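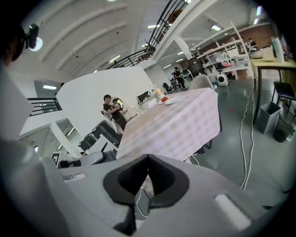
She has been running the supper table at Fletine for long enough that people in the village simply call it "going to the table", and when I rang to ask if we could talk about it she told me to come at four, before the onions went on, and to bring an appetite.

The idea is a plain one. Once a month, from September through to May, she cooks one meal for whoever has put their name down, and they eat it together at her house or, when the list gets too long, in the old reading room at Duman. There's no menu to choose from. You get what she has made, and you pass it along.

"I grew up in Flesimance, in a house where there was always somebody extra," she told me, peeling as she talked. "My grandmother would lay two more places than she needed, and I used to think that was a waste of washing up. Then I moved here and ate on my own for a whole winter, off my lap mostly, and I thought, well, now I see what she was doing."

The first supper was in December, and it was a lentil soup that she says was far too salty. Nobody minded, or they were too polite to say so. By the following spring she was borrowing chairs, and last year she served 698 suppers altogether, a figure she knows only because her daughter made her keep a notebook. The biggest evening was 55 people at Duman, with the potatoes cooked in three different kitchens and carried down the hill in blankets.

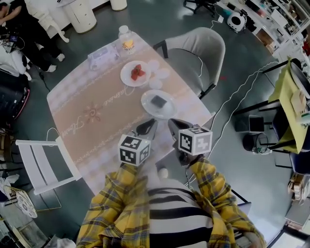
I asked her what it costs to come.

She asks for whatever people can manage, dropped into a teapot by the door, and she never looks to see who has put in what. The teapot brought in 152 pounds in its best month, "and in its worst a button and a very nice note".

She is firm on a few small matters, all the same. Pudding is never skipped, even if it's only stewed apple. Couples are parted for the first course, which caused some grumbling at the start – one husband went and sat in the car – but she has held to it. "They've got all week to talk to each other," she said. "I want them to talk to the man who's just moved in by the bridge."

I wondered if she ever got tired of it, and she put down the knife and thought for quite a while. "My feet do," she said at last. "January's hard, when it's dark and I've 200 dumplings to roll and the cold tap's playing up. But then they come in and take their coats off, and the windows steam up, and I'm all right again."

There has been talk of another table over in Zendisik, where a couple of her regulars live, and she has lent them her big pan and the soup recipe, with the salt crossed out and written in again, smaller. She'd like to be a guest there, she said, and sit at the far end and be handed things.

By then it was nearly six and the onions were well on. She gave me a cloth and pointed me at the glasses.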